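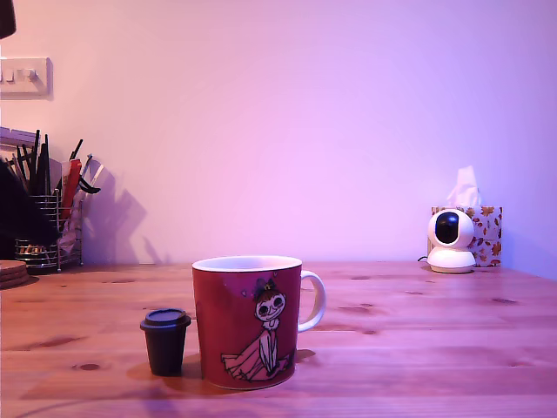
What does a person do with an evening when choir is canceled? Sit in the kitchen and sing the alto line of the Öberg to the refrigerator, which holds its one note better than Agnes Wallin ever did.

March 26, 2020. Two weeks without rehearsal. Sverre has written to all of us again. His subject line was "Onward," and the message ran to 587 words, which I know because he mentioned it at the bottom, as a courtesy. He wants us to keep up the breathing exercises and learn the second movement of his piece by heart. He believes this is an opportunity. Sverre believed the flood in the church basement was an opportunity too, and we spent that October singing in rubber boots.

So I got out the score. Page 13 is still stuck to page 14 with cough drop. I pried them apart and found my own handwriting from last year: DON'T LOOK AT LEIF. Sound advice. Leif Strömberg comes in early at that spot every time, with great confidence, and takes half the altos with him. I sang it through alone and came in early anyway. The man can do it from across town.

Linnea called at supper. She has signed up for the video rehearsal and wanted to know if I had a decent microphone. I said I had a telephone. She told me the sound lags, so each of us will hear the others a beat behind, and Sverre's plan is that we all mute ourselves and follow his hand. I asked how he would know if we were singing. She said she supposed he would look at our mouths. I have sung next to Kidus Wubshet for years and I'm fairly sure he has been getting by on mouths the whole time.

After that I did the hymn from 1795, the one with too many verses, because I know it and it asks nothing of me. The woman upstairs knocked on the floor at verse four. I chose to take it as percussion. Then I moved to the bathroom, where I am a much better singer, and did verse five with the door shut.

My high D is gone, by the way. It was there at Christmas. I tried sneaking up on it from below and then jumping at it, and neither worked, and my throat felt like a wool sock. Honey tomorrow. Also call Agnes, who lives alone and will say she is fine in that voice.

Video rehearsal is at 10 in the morning, an hour at which I have never produced a sound fit for church. Must find the black folder. Must also wash my hair, if Sverre is going to be studying my mouth.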